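3 min read

I finally started on the button tin. My grandmother kept every button that ever came off anything, and when the tin came to me in May I stuck it on a shelf and felt guilty at it for weeks.

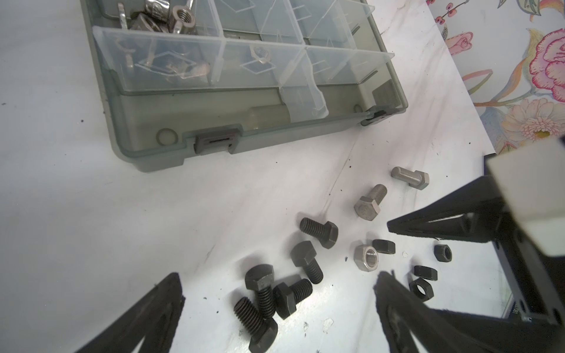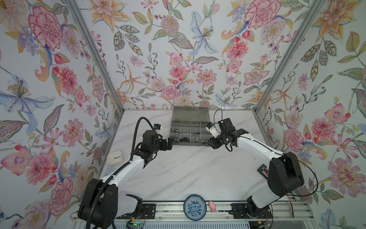

So, buttons! I tipped the whole lot onto an old bath towel (they roll, learn from me) and there were 563 of them, plus a thimble and two keys that fit nothing in this house. My first plan was to sort by color, and that fell apart fast when I hit the eleven kinds of off-white. Size works better. I'm going with a gray plastic organizer, the kind with little clear-walled compartments that people fill with nuts and fittings, and giving the big coat buttons a cell to themselves. Sets of four or more get threaded on a loop of cotton first so they stay together. The rest go in by size and I'm fine with that.

Kristof Claeys, who runs the mending table over in Tastthorpe, looked through the fancy ones and thinks a few are real shell. He touched them to his teeth, and now I do it too, and I look ridiculous. Shell feels cold and a bit gritty, plastic feels like nothing much.

I've got 40 left over that I don't want, mostly brown. If you're near Drullden and you need brown buttons, leave me a comment and I'll put them in an envelope for you.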